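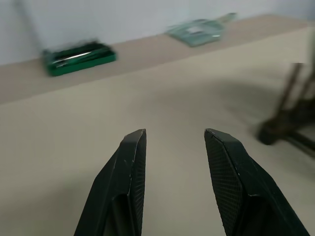
## Re: Wooden dish racks, worth it?

Date: 30 September 2024

An earlier message to the list said:

> We switched to a Skurkent peg rack in February and I'd never go back. Plates dry standing up, the wood looks nice on the table, and it holds everything we use at dinner. The Danwood one is the same idea for less money. Get one!

I'm glad it suits you, but I don't buy all of it. "Holds everything" depends a lot on what you eat from. Our plates are plain round ones with a thin rim, and between pegs they slump onto each other unless the spacing happens to match. The Zokance catalog says its rack takes 8 dinner plates. Whose dinner plates? Mine went in every other slot.

Then there's the wood. A dark finish hides stains, fine, but it also hides the gray fuzz that starts where a peg meets the rail. I oiled ours for 2 months and then quit, and I can't say I saw a difference.

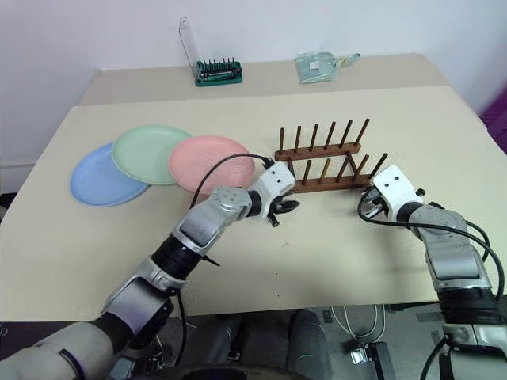 **Do the pegs need to be perfectly straight?**

A little lean is fine as long as the plates stay apart and don't tip the rack. If a peg turns in its hole, glue it before you load anything heavy.

As for "the same idea for less money" — I'd want to handle both before agreeing. Look at where the crosspieces join the rails. If that joint wobbles in the store, it won't get better next to a sink.

Before anyone else orders, try a folded towel for a week. Blue, green and pink plates dry on it just as well as white ones do, and it goes in the wash. If you still want pegs after that, measure your plates first. I'd like to hear from anyone who has kept a Bauerfeind rack past the first winter.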